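Packing Room Bench Check — Brunness, Unit 6
Last updated: Sunday, March 7, 2021

Checked by: Melahat Yazıcı
Copy to: Berkay Erdem

1. Floor and walkways — OK. Mat by the door has a curled corner. Tape it down for now, replace by August.

2. Lighting over benches — OK. Reading at bench height about 700 lux.

3. Tabletops — OK. White surfaces wiped, no chips found. Check the edges by hand as well as by eye.

4. Trays — OK with comment. 20 trays checked, 18 passed. Two had cracked rims and went in the scrap bin. Do not glue them.
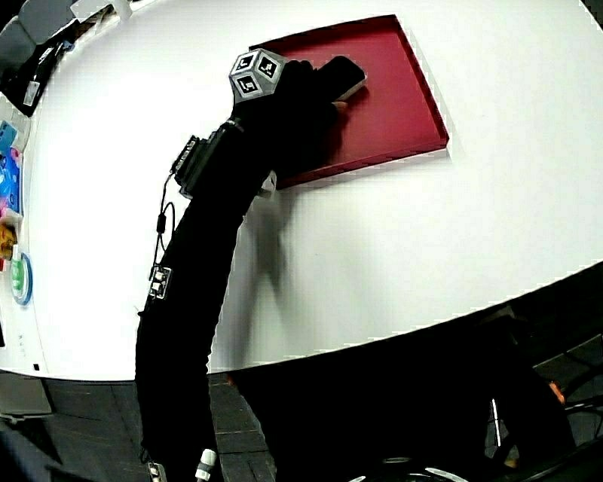 Item 4: red tray on white tabletop, black item held at one corner. Gloves on.

5. Gloves — OK. Size large is low. Umut Ekinci to reorder from Diris.

6. Handling — comment. Set items down inside the rims, flat, with nothing hanging over. One item to a tray unless the job sheet says otherwise. Keep loose sleeves and cords clear of the rim when reaching across the table.

7. Waste bins — NOT OK. Bin at bench 3 was overfull at both visits. Ferhat Dönmez told the same day.

8. First aid box — OK. Seal unbroken, eyewash in date.

Open items: 1, 5, 7. Recheck item 7 first.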